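Annag Rutherford and Chi-keung Choi
February 2020
Last updated: March

4. Surface Color and Comfort in Shared Workrooms

4.1 Background to the interviews

The first part of the study dealt with light levels. This section deals with color, and mainly with the two surfaces that a seated person looks at most: the top of the table and whatever stands behind it. Older guidance on workroom color was written for offices where everyone did the same kind of paperwork at the same kind of desk. The rooms in our sample are shared by people who do very different things in them, often on the same day, and few had been painted or furnished with any one use in mind.

We spoke with 33 people who used rooms at four sites. Zunari and Rarnano are converted warehouses. Bustamante is a former school, and Skikthorpe is a newer building put up for small firms. Each person was asked to talk through an ordinary day in the room they used most, starting with where they sat down and what they did first. Color was not brought up by the interviewer until the second half of the conversation. We did this to see whether people would raise it themselves, and 17 of them did.

Interviews lasted up to 40 minutes. Notes were typed up the same day and sent back to the person for correction. Two people asked for remarks about their building manager to be taken out, and these are not used here.

4.2 Dark tabletops

Dark tabletops came up more often than any other surface. People who worked with paper tended to like them. A white sheet on a black table is easy to find and its edges are easy to see, and several people said they spent less time squaring up piles. One bookkeeper at Bustamante had moved from a pale table to a black one and would not go back.

The complaints were mostly about dust and fingerprints. At Rarnano, where the old roof still drops fine grit in windy weather, black tables were wiped down several times a day. People also mentioned losing dark objects on them, such as phones, pen caps and cable ends. A woman who repaired clothing at Skikthorpe kept a sheet of white card on her table for this purpose and put her needles and small scissors on it.

Glare was a separate matter. A dark surface reflects less light overall, but if it is glossy it will still show a bright image of a lamp or window. Those who complained of glare all sat at glossy tables under a bare ceiling light. No one with a matte table raised it — including people at Zunari, where the ceiling lights are the strongest in the sample.

4.3 Strong color behind the work

Pale walls drew very little comment. Strong color did, and opinions were split. We use "strong" for any large area of saturated color that takes up much of what a person sees on looking up from the table, whether it is paint, cloth or a panel. The pairing of a black tabletop with a bright green backdrop, shown in Figure 4, is a clear case: the two surfaces differ in both lightness and hue, and the line where they meet is easy to pick out.

People who liked strong color said it helped them feel that they had arrived somewhere. This was most common among those who worked part of the week at home. A translator at Zunari described the orange wall in her room as the thing that told her the day had started. Others said that a colored wall made a shared room easier to name, so that "the blue room" was understood by everyone while the number on the door was not.
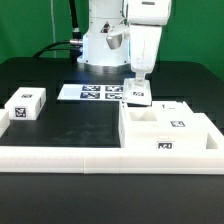 People who disliked it gave two main reasons. The first was that it got in the way of judging other colors. Anyone matching fabric, checking prints or mixing paint had a practical objection to a large colored surface nearby, as light bouncing off it tints whatever is in front of it. At Skikthorpe a printer carried proofs into the hallway to look at them against a plain gray door. He had been doing this for over a year and had never asked for the wall to be changed.

The second reason was tiredness, and here the accounts were harder to sort out. People said that a red or yellow wall wore them down by the afternoon, but the same people often mentioned noise, stale air or a poor chair in the next sentence. We have no way to separate these with interviews alone. What can be said is that color was rarely the first thing blamed. It was brought in as one more item on a list that usually began with noise.

4.4 Who gets to choose

In most rooms the people using the space had not chosen the colors. Walls were painted by the landlord between tenants, with whatever paint had been ordered for the whole floor. Tables were chosen by price. The exception was Bustamante, where tenants could repaint at their own cost as long as they left the window frames alone. Those who had done so were more content with the result, even when the color was one that people elsewhere had complained about.

This fits with what we found for lighting in Section 3, where having a switch within reach mattered more to people than the measured level of light. It also makes the color findings harder to read. A person who picks a green wall and likes it may like green, or may like having picked it. A fair test would need rooms of the same color, some chosen and some assigned, and our sample did not have them.

4.5 Follow-up visits

We went back after 20 weeks to see what had changed. Most rooms were the same. One table at Rarnano had been covered with a pale cloth, which its user said was for warmth under the wrists. At Zunari the orange wall had been painted over in off-white during repairs to a pipe. The translator was annoyed at not being asked, and had hung an orange blanket over the back of the chair opposite hers.

The printer at Skikthorpe had moved to a room on the north side with white walls. He still used the gray door for his proofs — it was closer to his new room than to the old one — and said that the habit was hard to break. Storage was a bigger concern to him by then, and it is taken up in Section 5 along with the shelving survey.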